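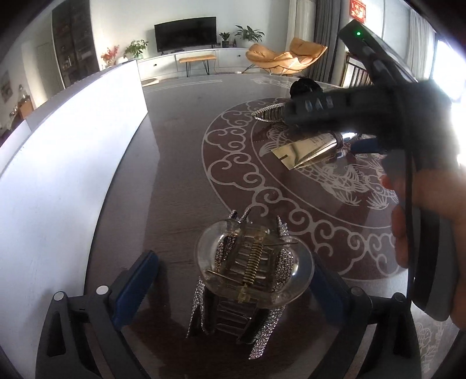 Hair clip on a dark tabletop.

Unit 2: Marian Feasts and the Church Calendar

Reading for this unit: Course Reader, pages 13 to 25. Bring a Bible to class.

The liturgical year follows the life of Christ from Advent through Pentecost and then into Ordinary Time. Feasts of Mary are set into that pattern and take their meaning from it. Some have been kept since the early centuries. Others began as local customs and reached the general calendar much later.

Three ranks of celebration

Solemnity – the highest rank. The Gloria and the Creed are said. Examples: Mary, Mother of God (January 1), the Annunciation (March 25), the Assumption (August 15), the Immaculate Conception (December 8).
Feast – the Gloria is said, and the readings are usually proper to the day. Examples: the Visitation, the Birth of Mary.
Memorial – obligatory or optional. Example: Our Lady of Sorrows, kept in September on the day after the Exaltation of the Cross.

The Presentation of the Lord

This feast falls in February, 40 days after Christmas if Christmas Day is counted as the first. It is based on Luke 2:22-40. Mary and Joseph bring the child to the Temple, and Simeon calls him a light for the Gentiles. Candles are blessed on this day, and the older English name is Candlemas. In the present Roman calendar it is a feast of the Lord, though for a long time in the West it was called the Purification of Mary.

Note on dates: the Annunciation is moved when it falls in Holy Week or the Easter Octave. Students often miss this on the calendar exercise.

Terms to know: octave, proper, vigil, movable feast.

For next class

Read Luke 1:26-56. Mark each place where Mary speaks. Then write one page on how the Magnificat draws on the song of Hannah in 1 Samuel 2. Papers go in the tray outside the Krasniqi Room before class starts.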